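Desk clear-outs: what do you do with the last ten per cent?

Home Office Corner > Storage and Sorting

bunen_bloke
I have spent two evenings on my desk and have reached the stage where everything with an obvious home has gone to it. What's left is the sediment. Loose sheets of lined paper with half a phone number on, a stapler, more pens than a primary school, and a carrier bag I was using to put things in until I forgot whether it was the keep bag or the chuck bag. How do people finish this bit? I keep moving it from left to right and calling it progress.

Adanech Dinsa
Left to right is progress if there's a bin on the right.

Start with the paper. Anything handwritten gets ten seconds. If you can't say what it's about in that time, recycling. I did 200 sheets one afternoon in March and have missed none of them, apart from the one with the boiler man's number.

pisteston_pete
So you did miss one.

Adanech Dinsa
I missed the boiler man. The paper itself I could take or leave.

felow62
Disagree about the ten seconds. I scan everything first, file it by month, then shred. Takes longer but you only do it once.

bunen_bloke
felow, have you ever gone back and looked at a scan?

felow62
That isn't the point of scanning.

Zewditu Gashaw
I'd leave the paper and go for the pens, as they're the easy win. Tip the pot out, get a scrap sheet, scribble with each one. Mine went from a pot I couldn't get a finger into down to 14 that worked, and of those I only like 2. The other twelve are for visitors.

pisteston_pete
Pencils don't count though. A pencil can't be dead.

Zewditu Gashaw
A pencil can be so short that you're writing with your fingernail. Bin.

pisteston_pete
Monstrous. You can get an extender for those. I have 8 stubs in a mustard jar and I'll be buried with them.

bunen_bloke
Did the pens last night. I now have a smaller number of pens and a sheet of lined paper covered in scribble, which I have kept, in case. Please don't write in.

Stapler question while I'm here. Does it live on the desk or in a drawer? I use it perhaps once a month, but on that one occasion I want it immediately and with some anger.

zeleke_again
Drawer. If it's on top you'll staple things for the sake of it.

Adanech Dinsa
On top, back corner, next to the pen pot. If it goes in a drawer it slides to the back and you buy another one. Ask me how many staplers I own.

zeleke_again
How many staplers do you own?

Adanech Dinsa
It's rude to ask.

Zewditu Gashaw
Mine's a tiny pink and white thing and it stays out. It does four sheets at a push and then sulks, but it takes up no room, so I can't see what a drawer would add. The pot goes right at the back by the wall so I don't catch it with my elbow, and everything else has to earn its place.

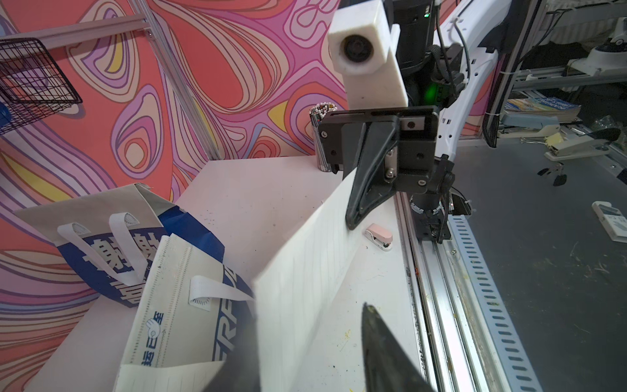

The bag is where I'd be strict, though. Never sort into a paper carrier. It falls over, it crumples, you stop trusting it, and a week later you're going through the whole lot again on your knees. Use a box with a flat bottom and write on the side what it's for.

felow62
Two boxes. Keep and go.

pisteston_pete
Three. Keep, go, and pencils.

zeleke_again
The third box is how this starts, Pete.

bunen_bloke
Update. The bag turned out to be the chuck bag. I know this because it contained the boxes' worth of old envelopes I threw away on the first evening, plus my good scissors, which I've been blaming on my sister since Easter. Scissors are back in the pot. Stapler is on top, back corner, on trial. Sister has not been informed.

Adanech Dinsa
And the scribble sheet?

bunen_bloke
Filed by month.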